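The vanity came on a Monday, two days before the tiles were dry enough to stand on, so the men from Skunder left it in the hallway and Mimoza Kadrić walked around it sideways until the end of the week.

She had ordered it in the spring. Her sister-in-law had said that a black countertop would show every spot of toothpaste, and Mimoza had said that she was sixty-one years old and could wipe a counter. That was the last they talked about it. The cabinet under it was dark, with a wood grain, and it had cost more than the bed she slept in.

The old sink stayed where it was in the back bathroom until Jae-hoon Yoo came to take it out. He lived on the second floor with his wife, Chae-won Seol, and he did plumbing for half the building in the evenings, after his real job. He charged Mimoza $133 and would not take more. She tried to give him a jar of peppers as well. He said his wife had told him not to come home with any more jars.

"Tell her this one is mild," Mimoza said.

"She knows what you call mild."

He took the jar.

The house had belonged to a dentist once, and then it was cut up into apartments. Mimoza's was the ground floor, with the big back room that nobody had ever found a name for. The dentist's patients had waited in it. Her husband had kept his office in it, and then his bed, when he could not manage the other end of the hall. After he died she put things there. She put the sewing there, and the winter blankets, and the office chair, because it had wheels and was the easiest thing to push. In this way the room filled up over four years without her ever deciding to fill it.

Now it was going to be a proper washroom with a place to sit and sew at the other end. Her daughter thought this was a strange combination. Mimoza had explained that she dyed her own wool, that she needed water near the table, and that she was tired of carrying basins down the hall.

"So it's a laundry," her daughter said on the phone.

"It's a room with a sink."

"Are you sleeping all right?"

"I sleep fine."

The tiles were gray, with lines in them like marble. Lungile Pretorius laid them in three days with the radio on. She was a tall woman who worked in her socks and ate her lunch standing in the yard. She asked whether the floor should run all the way under the shelf, and Mimoza said yes, and then had to empty the shelf, and then had to fill it again. Most of what she took off it went back on. She did throw away a box of keys. She held each one up to the window first and tried to think what door it had been for, and for one of them she did know. It was for the shop on Netia Street, which had been closed for eleven years. She put that one in her apron pocket and threw out the rest.

By the end of August the vanity was against the wall and the faucet was on. Jae-hoon had wanted to show her how the lever worked, but she had worked it out before he finished putting his tools away. She filled a cup and drank from it, and it tasted like any other water in the house. She set the cup down in the basin and left it there so that the thing would look used.

There was one more basin, and it was the trouble. It was white and square and deep, and it had been meant for the dyeing. It stood on the floor because the pipe for it had been put in the wrong place, or the pipe was in the right place and the drawing was wrong. Jae-hoon and Lungile each had an opinion. They were polite about it in the doorway for a quarter of an hour.

"I can move the pipe," he said.

"Then I have to lift four tiles," she said.

"Two."

"Four. I laid them."

Mimoza told them to leave it. It could stand on the floor for a while. She had waited 365 days for the first half of the room, from the day she first measured the wall to the day the water ran, and she could wait for the second.

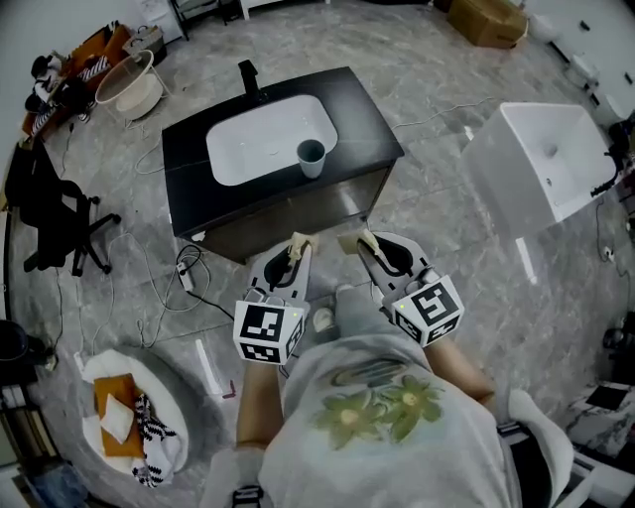
*The back room, with the vanity in and the second basin still on the floor.*

Chepkoech Gachanja came to see it on a Thursday evening and brought her own slippers. She and Mimoza had worked together at Surer, on the cutting floor, before it moved its business out of the city. They had not been close then. They had become close afterward, waiting in the same lines at the same offices with the same folders.

Chepkoech walked once around the room and looked over the cabinet of the vanity. She turned the water on and off.

"Very nice," she said. "It's low."

"It's the ordinary height."

"Then I'm getting taller." She looked at the square basin. "And this one?"

"That one is waiting."

"For what?"

"For two people to agree about a pipe."

Chepkoech sat down in the office chair, which rolled backward a little way on the new tiles. She put her feet flat to stop it. She looked at the table end of the room for some time, and Mimoza knew what she was looking for and did not help her.

"Where's his desk?" Chepkoech asked.

"I gave it to the boy upstairs. For school."

"When?"

"When the floor came up. It had to go somewhere."

"You could have put it in the hall."

"The vanity was in the hall."

Chepkoech nodded. She moved the chair forward and back again with her heels. It made almost no sound. On the old boards it had made a noise like somebody clearing his throat, and both of them had heard it often enough through the wall, on the evenings when they played cards in the kitchen and he was in here doing the accounts for a shop that no longer had any.

"I kept the chair," Mimoza said.

"I see that."

"It's a good chair."

"It is. I'm not arguing."

They went into the kitchen and ate. Chepkoech talked about her son, who had a new job with a firm called Tak and did not seem able to explain to her what it did. Mimoza talked about the wool. She had four pounds of it coming from a woman with sheep, and she wanted a certain brown that she had made only once, by accident, with walnut husks and a pot she should not have used. She had written nothing down. She thought it might have been the pot.

"Do you still have it?"

"It's in a cardboard box somewhere."

"Then that's your first job," Chepkoech said.

When she had gone, Mimoza washed the plates and then walked down the hall and turned on the light in the back room. She meant to look for the pot. She looked behind the curtain and in the bottom of the closet, and she found the good scissors and a bag of buttons, and she sat down in the chair with the bag in her lap and began to sort the buttons by size, which did not need doing.

After a while she got up and tried the square basin. She could not lift it, but she found that if she leaned on one side she could walk it, corner by corner, over the tiles. She walked it as far as she could toward the window and stood back. It would get the morning light there. You wanted daylight for judging a color. Lamps made every brown look better than it was.

She went and knocked on the second floor at a quarter past nine. Chae-won opened the door with a towel on her hair.

"Is he awake?" Mimoza asked.

"He's watching the game. Is it leaking?"

"No, no. I want to ask him about the window side."

Jae-hoon came down in his house shoes and looked at the basin, and at the wall, and under the sill. He knocked on the plaster in two places.

"There's the old pipe from the dentist here," he said. "It might be good. I'd have to open it."

"Would she have to lift the tiles?"

He got down on one knee and looked along the floor. He was careful about it, as if Lungile were in the room.

"No," he said. "It would come straight out of the wall."

"Then call her in the morning and tell her she was right about the four."

"It was two."

"Tell her four."

He laughed and said he would think about it. He asked whether she wanted the basin put back where it had been, so she would not trip on it in the night, and she said she never came in here at night. Then she said yes, he might as well, and he took one side and she took the other and they walked it back across the floor together.

She found the pot in November, in the cellar, inside a bigger pot. There was a brown ring baked into the bottom of it. She carried it up and rinsed it at the new sink, only the outside, and set it on the counter upside down. Then she went to the telephone to ask the woman with the sheep whether she could make it five pounds.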